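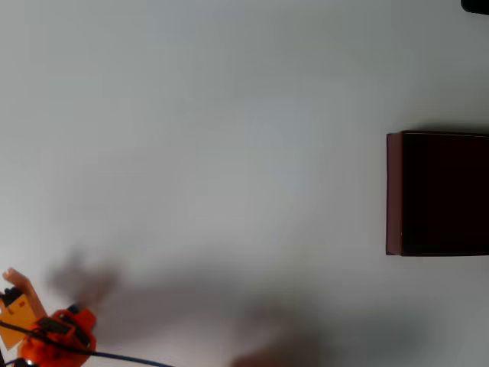
Dec 17, 2018 – bench notes, white table

Finally got a whole afternoon on the white table and I'm so glad we picked the matte top! The glossy Rarniven sheet we tried back in May threw glare straight back at you from any angle. With this one you get soft gray at the edges, a bit brighter toward the middle, and your eyes don't get tired at all.

The maroon box stays on the right for now. Kiyoshi Takeda wanted it in the middle, but I like having that big stretch of white free, and the dark color stands out so well against it that I can find it without looking up properly. Lovely thing to work with.

Wiped the top down with the Hamada cloths, 7 passes, then went over it again dry.

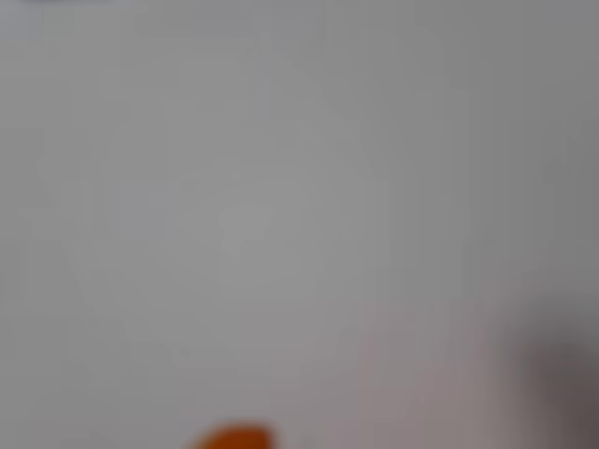
Lamp next. I dropped it to 9 on the dial and the shadows got much softer, then tried 11 and liked that even better – still gentle, but a crisper line under anything with a square side. Leaving it at 11. Rainer Fuchs thinks a sheet of Boltness paper over the shade would even things out more, and I can't wait to try it.

To do:
- order more cloths (pack of 100, the small pack never lasts)
- tape a note by the dial so it stays put
- ask Rainer where he put the Boltness roll
- try the box turned a quarter, same spot, same lamp setting

Kiyoshi has the table tomorrow morning, I'm back on it after lunch.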